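Most cells I visit are maintained to the manual and fail at the handles. I mean the part of the job where someone adapts an ordinary household tool so that a machine can hold it, then writes nothing down.

The sweeping cell at Nidcombe is a fair case. It has two arms, a mattress as the work surface and a task that sounds trivial: get a small object off the quilting and into a pan. The arms are serviced every 300 hours. The joints are logged, the cables are checked and the firmware is pinned. The dustpan has no service record at all.

I think this is the wrong way round. An arm from a decent supplier holds its calibration for months. A wrapped handle does not. The wrap creeps under grip load, the tape over it lifts, and the pan rotates by a degree or 2 between pick-up and contact. On a hard floor that error is absorbed. On quilting, the lip rides over a stitched channel and the object goes under it. 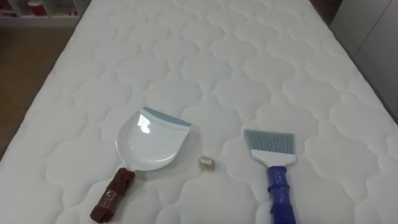 ## What should be in the log

Shahzad Sandhu, who set up the cell, keeps the pan's handle thick and squared-off under its brown wrap, with a band of translucent tape part of the way along. The blue brush handle he leaves as it came. I would have wrapped both. His argument is that the brush tolerates some roll in the grip and the pan doesn't, and after watching a shift on Wednesday I accept it.

My quarrel is with the paperwork. Wrap thickness, tape position and date of last rewrap should sit beside the joint offsets - same sheet, same signature. So should the state of the rubber lip and the bristles. Fahad Khokhar at Kettunen has done this since September, and he rewraps at 2000 grasps whether the handle looks worn or not. It takes him nearly 85 seconds.

The usual objection is that a dustpan is a consumable. So is a gearbox, on a longer interval. If a part sets the position of the working edge, it belongs in the calibration, and the check on it should be done with the tool in the grip and the lip on the fabric.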